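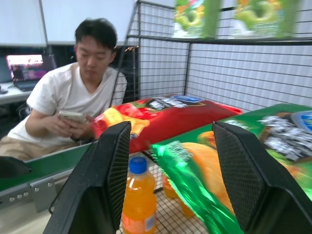
Looking down at a phone beside the snack rack.

Home | Diary | Reviews | Reading Lists | Contact

Search this site
Enter title or author

Reading Diary, May 4, 2021

The second half of "The Hailu Ledger" was completed this evening. The novel concerns the theft of shipping records from a port authority in the town of Braltville, and the slow work of an auditor who is asked to trace them. It was recommended to this diary by Tuấn Khổng, whose notes on the first chapters were of considerable help.

The early pages move slowly. The author devotes 31 of them to the ownership of a single warehouse, and the reader must keep track of container 2419 and container 1647 well before either has any bearing on the plot. Patience is repaid in the chapter set on the Nillitz ferry, where the auditor finds that the two manifests were typed on the same machine. The interview with the harbor master that follows is the strongest passage in the book.

The ending is less satisfactory. The guilty party is named in a letter, and the letter comes from a character who has been absent since chapter 2. Mr. Khổng does not share this objection and considers the letter fair. The matter remains open between us.

A passage on page 88 appears to contradict the tide table given earlier. It will be checked before the review is written.

The next title is "Zoloder," a courtroom story by the same author. It is to be finished by the middle of June. The library copy is on hold, and the branch has been asked to extend the pickup period.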